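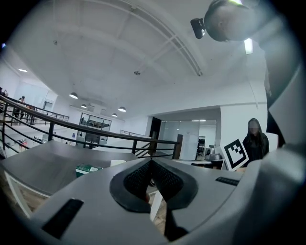
How cartoons are made to move

A cartoon is a lot of still pictures shown one after another. Each picture is a tiny bit different from the one before. When they are shown quickly enough, your brain joins them up and you see a character walk, jump or fall off a ladder.

Making pictures move in this way is called animation. A person who does it is called an animator.

What is a frame?

One single picture in a film is called a frame. Most films show 24 frames every second. That is a lot of pictures, so many animators draw 12 different pictures for each second and show each one twice. This is called working "on twos". It saves half the drawing and most people never notice.

If something moves very fast, like a ball being hit with a bat, the animator may go back to a new picture for every frame. This is called working "on ones".

You can work out how many drawings a cartoon needs if you know how long it is. Ten seconds on twos needs 120 drawings. A whole minute needs 720.

Roy Bramwell is an animator who made a short film called The Lamp at Plercombe. It is about a lighthouse keeper and a very large gull. He drew it all on paper, and it took 1,839 drawings. More than 1,000 of them were of the gull, which is hardly ever still.

Before anyone draws the film

Animators do not start with the moving pictures. There is a lot to do first.

The story is written down. This is called the script. It says what happens and what everyone says.

Next comes the storyboard. A storyboard looks a bit like a comic. Each box shows one part of the story, with notes underneath about what is moving and what sounds you can hear. The drawings can be very rough. Stick people are fine. The storyboard for the first part of The Lamp at Plercombe had only 9 boxes, and in one of them the gull was just a triangle with feet.

The characters have to be designed too. The animator draws each one from the front, the side and the back, and puts these drawings together on one page called a model sheet. Everyone who works on the film looks at it, so the keeper's nose stays the same size all the way through.

Voices come next. It may seem odd to record the voices before there is a cartoon, but it is much easier to draw a mouth to fit a word than to say a word to fit a mouth.

Key drawings and in-betweens

Think of a cat jumping on to a wall. The most important moments are the cat crouching down, the cat stretched out in the air and the cat landing. These are called the key drawings. The animator draws them first.

The drawings that go in the gaps are called in-betweens. In a big studio the key drawings and the in-betweens may be done by different people. Starting out as an in-betweener is how a lot of animators learned their job.

The gap between drawings changes how the movement looks. If the drawings are very close together, the cat moves slowly. If they are far apart, the cat moves fast. Real things often start slowly, speed up and then slow down again before they stop. Watch a swing in the playground. It is slow at the top on each side and fastest at the bottom. If you draw a swing moving by the same amount every time, it will look like a machine.

Squash and stretch

A rubber ball goes a little flat when it hits the ground. Animators make it go a lot flatter than it would in real life. That is the squash. As it shoots back up they make it long and thin. That is the stretch.

The ball must always look as if it has the same amount of rubber in it. If it gets wider, it has to get shorter. If it gets taller, it has to get thinner. If you forget this, it will look as if the ball is being blown up like a balloon.

Faces squash and stretch as well. A surprised face often squashes down first, with the eyes shut tight, and then stretches up with the eyes wide open.

Three kinds of animation

Drawn animation is made with flat pictures, on paper or on a screen.

Stop-motion uses real objects, such as clay models or puppets. The animator takes a photo, moves the model a tiny amount, and takes another photo. If somebody knocks the table, they may have to start that part again. The film Oei and the Button Thief was made like this. Oei is a small woollen bear who lives in a town called Tultberg, and all the houses in the town are made out of cereal boxes.

Computer animation uses models that are built inside a computer. The animator moves them to the key positions and the computer can work out many of the in-betweens. The animator still has to check them and put them right, as a computer does not know if a character is meant to be tired or cross.

Make a flip book

You can make your own animation without a camera or a computer.

You will need:
a small pad of sticky notes or plain paper
a pencil
a black pen

1. Start on the last page of the pad. Draw a ball near the top of the page with your pencil. Keep it simple.

2. Let the next page fall over it. You should be able to see the first ball through the paper. Draw the ball again, a tiny bit lower.

3. Carry on in the same way. Leave small gaps between the balls at the top and bigger gaps as the ball nears the ground.

4. When the ball hits the ground, draw it squashed for one page.

5. Draw it stretched on the next page, then bring it back up. Make the gaps smaller again as it gets higher.

6. Go over your lines with the pen when you are happy with them.

7. Hold the pad along the stuck edge and flick through it from back to front with your thumb.

Try to use at least 10 pages for the fall and the same for the bounce. If the ball jerks about, look for a page where the gap is too big. You can take that page out or draw it again.

Words to know

Animator: a person who makes pictures or models seem to move.

Frame: one single picture in a film.

In-between: a drawing that goes between two key drawings.

Key drawing: a drawing of one of the most important moments in a movement.

Model sheet: a page that shows what a character looks like from different sides.

Storyboard: a set of rough pictures that tells the story of a film in order.

Next page: How sound effects are made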